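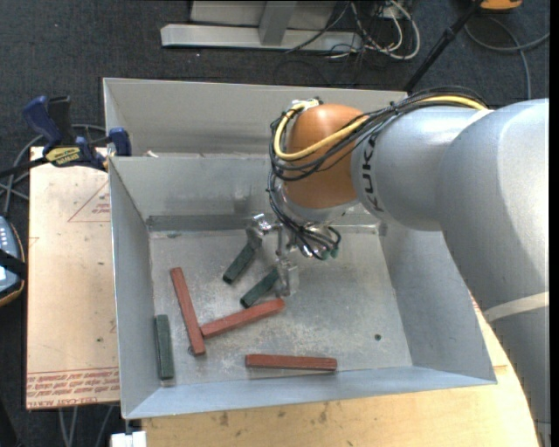
Grey bin on the light table, green and red blocks, October.

Notebook, bin and blocks. Morning, started before the others came.

I want to write down properly what we have decided for the blocks, as last time I trusted my memory and then had to measure everything again. The bin is the sheet-metal one from Brirkell, with the steep walls and the raised back. We keep this one. The other bin, the shallow one from Van Wyk, goes back on the shelf, the blocks jump out of it too easily if you drop them from the height of a hand.

Blocks: wood, two colours, dark green and reddish brown. In our papers we call the second colour "red", and I will do the same here. Three of each in the bin for now. The full set is 60 pieces, the rest stay in their box under the window. Length is 47 mm on the ones I measured. I did not measure all, only those I had in my hand, and one of them was a little shorter at a corner where it is worn.

How they fall. I was interested in whether the sloped walls bring the blocks to the middle, as the drawing from Brirkell promises. They do it partly. A block which lands flat on the slope slides down well and continues a little on the floor. A block which lands on its end can stop close to the foot of the wall and then it stays there, parallel with the wall. In the picture one green block is lying like this near the left wall. These are the ones we must note each time, they are more difficult to take out than the ones in the open.

Second thing is blocks that touch each other. Two of the red ones made a sort of T, a bit crooked. I left them as they were. My opinion is that we should not correct such positions by hand, also when it is tempting, otherwise the notes describe our taste and tell us little about the bin. If a block lies on top of another we write "stacked", if they only touch we write "touching". Please use these two words and no others, in the old pages I find "leaning", "crossed" and "together" and I cannot say any more what was meant.

The floor of the bin. It looks dusty and has many lighter marks. I wiped a corner with a dry cloth, the marks did not go, so I think they are in the surface. There is also a small dark dot towards the lower right. I do not know what it is, but it is useful: when I make a sketch of the positions I start from the dot. Please do not scratch it off.

Colours under our lamps. The green is quite dark, and against the grey floor it is less easy to see from far than the red. With the blind open it is better. I asked Prundura if they have the same block in a lighter green, they offered only a minimum order of 400 pieces, too much for us. We could paint some ourselves, but paint makes the block slide differently, and then we have two things changed at once. I prefer to wait.

The tan board to the left of the bin can stay where it is. I have put a pencil line on the table along the front of the bin, so that it comes back to the same place after cleaning.

To do:
– measure the remaining blocks and put the worn ones aside
– copy the sketch page, clean, with the dot marked
– ask Brirkell for the angle of the walls, I get a different value each time with our small protractor
– return the Van Wyk bin to the shelf with its label outside
– find out if the Drellville workshop still wants to borrow half of the green blocks

Afternoon, short addition. I repeated the drop with only the green blocks and two of the three ended near a wall. Too few drops to say anything, I write it here only so it is not lost.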